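Covasgate Range: Opening Inspection Checklist, With Comments

Revised 2023-07-01. Replaces the January sheet.

Go through this list before the gate is unlocked. Mark each line OK, FIX or CLOSED. If a line is marked CLOSED, the bay or building it refers to stays shut until the line is changed and signed again. Comments from past inspections are kept under the items so the next person can see what has come up before.

The sheet covers the Steken rifle line, the Ellasum pistol bays and the members' building. The Tanasarn trap field has its own sheet, kept in the trap house.

SECTION A. GATE AND ROAD

A1. Gate chain and lock work. Key returned to the hook.
Comment: The old padlock sticks in cold weather. Graphite only, no oil.

A2. Red flag raised before anyone goes past the 30-yard marker.
Comment: The flag rope was replaced in January. Check the knot at the cleat, it has slipped twice.

A3. Warning signs on the north fence can be read from the path.
Comment: The sign nearest the creek is fading. Still legible. A replacement is on order.

A4. No ruts or standing water that would stop an ambulance from reaching the rifle line.
Comment: Gravel added at the bend. Watch it after heavy rain.

SECTION B. STEKEN RIFLE LINE

B1. Benches steady, no split boards, no nails standing up.
Comment: Bench 2 rocks. Shim put under the left rear leg. Marked FIX, still usable.

B2. Firing line paint visible along its full length.
Comment: OK. Repaint before fall.

B3. Cease-fire light and horn tested from both ends of the line.
Comment: The horn is weak at the far end. Range officer to give the command by voice as well until the new one is in. Do not skip the voice command on quiet days.

B4. Backstop checked on foot, with the flag up and the line cold. Look for exposed rock, washouts and worn spots behind the target frames.
Comment: Washout behind the two left frames, filled and tamped. The soil there is sandy and moves. Look at this spot every time.

B5. Target frames upright. No steel on this line closer than the posted distance.
Comment: One member brought his own steel plate and set it at 30 yards. It was taken down. Personal steel is not allowed on the rifle line at any distance. The rule is posted, but the print is small.

B6. Overhead baffles free of loose boards.
Comment: OK.

SECTION C. ELLASUM PISTOL BAYS

C1. Side berms full height, no foot trails cut across the top.
Comment: Kids from the campground have been climbing the west berm. Fence mended. If the trail comes back, mark the bay CLOSED.

C2. Steel targets checked for pits, cracks and bent edges. Turn or remove any plate with a crater.
Comment: Two plates pulled from bay 2. Do not put them back up for practice. They are leaning in the shed with red paint on the face.

C3. Brass buckets in place, one per bay. Live rounds and misfires go in the marked dud box only.
Comment: Found live .22 mixed in with the brass again. Sort before the buckets go to the scrap bin.

C4. Eye and ear protection sign posted at each bay entrance.
Comment: OK. Loaner muffs need new pads.

C5. Loading tables clear. Muzzle direction arrows visible.
Comment: The arrow on the last table had been covered by a flyer for the raffle. Flyer removed. Nothing gets stapled to the loading tables.

SECTION D. MEMBERS' BUILDING

D1. First aid kit sealed, and trauma kit sealed. Write the seal numbers on the back of this sheet.
Comment: The tourniquet in the trauma kit was out of its wrapper. Replaced and resealed.

D2. Fire extinguishers charged and hanging, not sitting on the floor.
Comment: The one by the stove was behind a stack of chairs. Keep the path open.

D3. Loaner guns locked in the cabinet, actions open, chamber flags in. Count agrees with the log.
Comment: OK. The log had one line with no return time. Filled in after a call to the member.

D4. Ammunition kept in its own locked closet, apart from the loaners. No more than 4,000 rounds on site.
Comment: Under the limit. The 1,000-round case on the top shelf is too high to lift down safely. Move it to the bottom shelf.

D5. Phone works, and the address card is posted beside it.
Comment: Card was missing the county road number. Added in marker. Print a new one.

D6. Tables, bins and work surfaces sound. No sharp edges where people reach in.
Comment: OK. 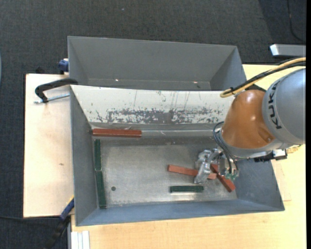 SECTION E. PAPERWORK AND NOTICES

E1. Copy of the state range protection notice posted at the sign-in desk.
Comment: The posted copy was an old version. Swapped for the current one. Old copies go in the recycling, not back in the drawer.

E2. Sign-in sheets and waivers stocked. Minors need a parent's signature before they go to any line.
Comment: Running low on the minor form.

E3. Carry rules for the members' building posted on the outside of the door.
Comment: Visitors keep asking whether a permit changes the rule about holstered guns at the counter. It does not. A holstered gun stays holstered inside the building, permit or no permit. Handling is for the lines and bays.

E4. Noise hours posted and followed.
Comment: One complaint from across the creek, early morning. The log shows the range was not open. Reply sent with a copy of the hours.

E5. Incident book on the desk, with a pen that works.
Comment: One entry since the last inspection, a cut hand from a staple. Bandaged on site.

SECTION F. OPEN ITEMS CARRIED FORWARD

F1. New horn for the Steken line.
F2. Leg repair on bench 2. The shim is temporary.
F3. Replacement sign, creek side.
F4. Larger print for the personal steel rule.
F5. Muff pads for Ellasum loaners.
F6. Minor waiver forms.

SIGNING OFF

The inspecting officer signs at the bottom and writes the time the flag went up. A second officer initials any line marked CLOSED. Leave the finished sheet on the clipboard inside the door and put the previous one in the binder under the desk.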